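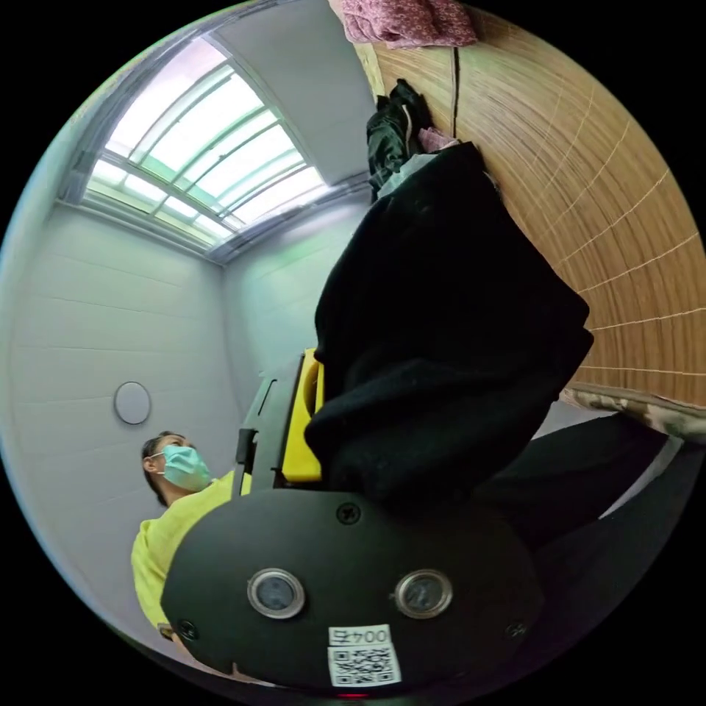
Robot Learning from Demonstration
Handout 4: A grasp fault in garment folding

Read before the seminar on 8 October 2018. Bring your own notes on Handout 3, as the calibration steps are not repeated.

1. Background

The Siveck set is a collection of 3420 demonstrations of clothes being picked up, folded and put down in ordinary homes. Each operator works with a pair of hand-held grippers, left and right. The recordings were used to train the Wokell folding controller, which was then run on a fixed arm at the Skoludmont lab.

2. The fault

In July the controller was given 100 trials on trousers and shirts. Light shirts were folded without much trouble. On dark, thick trousers the arm closed its fingers above the cloth, lifted nothing and carried on with the fold as if it had hold of the waistband. In several trials it then swept the garment off the table. The emergency stop was pressed twice. No one was hurt, but one finger mount cracked and had to be replaced.
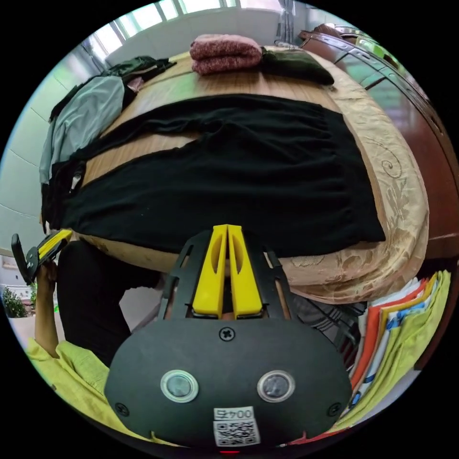

Fig. 1. Hand-held gripper with the fingers nearly closed. Black trousers are laid out on the bed beyond.

3. What was found

The first suspect was the arm, and a day was lost checking the joints. The logs showed the arm going exactly where it was told. The trouble lay in the finger-width signal. In 1254 of the demonstrations the zero point had been taken with the fingers slightly apart, so "closed on cloth" and "closed on nothing" gave almost the same reading. With pale cloth the camera view made up for this. With black cloth there was little contrast at the fingertips, and the controller fell back on the width.

A second fault made things worse. The Pappas monitor, which should halt the arm after an empty grasp, used the same width signal – so it missed the same cases.

4. Changes made

Zero the fingers fully closed at the start of every session, and again after any knock.
Check left and right grippers separately.
Stop the arm if the wrist load does not change after a lift.
Keep hands outside the marked area until the arm is parked, even when it seems to have stopped.

5. For discussion

Should the affected demonstrations be corrected or thrown away? Look at what each choice does to the share of dark garments in the set.
Which other safety checks on your own rig depend on a signal the controller also uses? Bring a list.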